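Clonside Home & Bench list: archive
Print this message | E-mail this message to a friend

This site uses cookies to remember your list settings. By carrying on reading you accept them. Close this notice

Subject: Re: Oiling boards, the Fletico instructions
Date: Saturday, August 4, 2012

> I bought a maple board in July and the leaflet says to give it one
> coat of Fletico board oil a day for a week, then one a week for a
> month, then once a month for ever. The shop told me the same and
> said the oil "feeds the wood" and makes it germ-proof. I've also
> been told never to let it near water, and to replace it as soon as
> the knife marks show. Is all this right? It seems a lot of work for
> something I cut onions on. Also, is the Delletti wax worth having
> on top?

I'd start by asking who wrote the leaflet. If the people who sell the oil also tell you how often to use it, I'd expect the answer to be "often", and so it is. By my sums the weekly version of that advice, which I've seen on other bottles, comes to 52 coats a year. A small bottle is 200 ml. Work out what you'd be pouring into a plank over its lifetime and ask yourself where you think it all goes.

"Feeds the wood" is a phrase I'd like to see banned. The tree is dead. Oil fills some of the open grain near the surface and slows down how fast water gets in and out, and that's worth doing, since it's uneven wetting and drying that makes boards cup and split. It's a plain mechanical job and there's no diet involved. As for germ-proof, I have asked for the evidence twice from different sellers and been sent a brochure both times. Wash the board with hot water and washing-up liquid after raw meat, or keep a separate board for meat. I do the second.

What I do with mine, for what it's worth. It's maple, glued up from planks, and it has been in daily use for 18 years. When it looks pale and a drop of water soaks straight in, I oil it. In summer that might be every couple of months. In winter with the heating on it's a bit more. If the drop sits up in a bead I leave it alone. You can do that test in a minute standing at the sink and it costs nothing, which may be why it isn't in the leaflet.

On a pale timber like maple you have the grain and the glue lines in plain view, so it's easy to keep an eye on both. 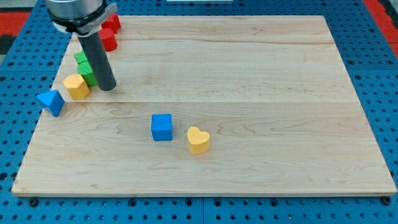 1. Glue lines

Run a fingernail across each seam now and then. If it catches, or you can see a dark line opening up, no oil will put that right, whatever it says on the bottle. A seam that has just started to go can sometimes be cleaned out and reglued with a waterproof wood glue and a couple of clamps. One that has opened right through needs the board sawn apart and planed, and most people won't bother. A faint line you can see but can't feel is just where two planks meet. People send boards back over those and I can't think why.

2. Which oil

Plain mineral oil from the chemist, the food-safe sort. I compared it with the Fletico on two offcuts from the same plank over one winter and couldn't tell them apart, and neither could my other half, who wasn't told which was which. That's hardly science, but it's one more test than I've seen from the makers. I would stay off olive and sunflower oil, which go sticky and start to smell. Walnut oil does set, though I wouldn't use it if anyone with a nut allergy eats at your house.

3. The wax

I've used the Delletti and it's pleasant stuff. It makes the surface feel nice for a week or two and then the knife takes it off. If someone gives you a tin, use it. I wouldn't buy one.

4. Water

"Never let it near water" is silly. Don't soak it, don't put it in the dishwasher, wet both faces when you wash it and stand it on edge to dry. Laying it flat on a damp worktop is what did for my first one.

5. Knife marks

These are what a board is for. When they get deep enough to hold dirt, go over it with a cabinet scraper or some 120 grit on a block, wipe it down, let it dry for a day and oil it. I've done mine 3 times. Marikar sell a "board renewal kit" which, when I opened it, held two sheets of sandpaper and a small cloth.

If anybody on the list has a proper side-by-side test of any of these products, with the oiled and unoiled pieces weighed before and after, I'd be glad to read it and would change my mind. Please don't send me the shop's own page again.

Sign up for the Clonside newsletter | Print this message | E-mail this message to a friend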